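Part 3. Clearing the Cups and Resetting the Tablecloth

You've got the room set up and the table in the middle of it, so now comes my favorite part! A printed cloth does half the decorating for you, and a quick reset between rounds of drinks keeps it looking great.

Before you start: have a tray and a small trash bag within reach.
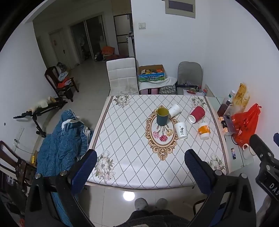 By Marina Zacharopoulos
Firkham Home Guide, section 202

A patterned cloth like this one, with its carnation medallion and a bouquet at each corner, deserves to be seen, and five cups bunched at one end hide a surprising amount of it.

1. Pick up any cups lying on their sides first. Lift them straight up (no dragging!) and look inside before you turn them over.

2. Take the upright cups next, one hand per cup. Paper cups dent easily, so hold them low and lightly.

3. Sort as you go. Used paper cups go in the bag, and anything you plan to wash goes on the tray.

NOTE: Printed paper cups that are still clean are well worth saving. I love the ones with calligraphy for tea.

4. Smooth the cloth from the center out to the border with flat palms. Check that the stripes run even with the table edge on all four sides.

5. Set fresh cups along the border and leave the medallion open. It looks so good with nothing on it!

CAUTION: Don't pull the cloth straight while cups are still standing on it. Wipe up any drips on the floor before you walk around with the tray.

Last updated 31 August 2025
1038 shares | 14 comments

Related sections
Part 2. Choosing a Cloth for a Rectangular Table
Part 4. Folding and Storing Printed Linens
Tea for a Crowd, by Emiko Ueda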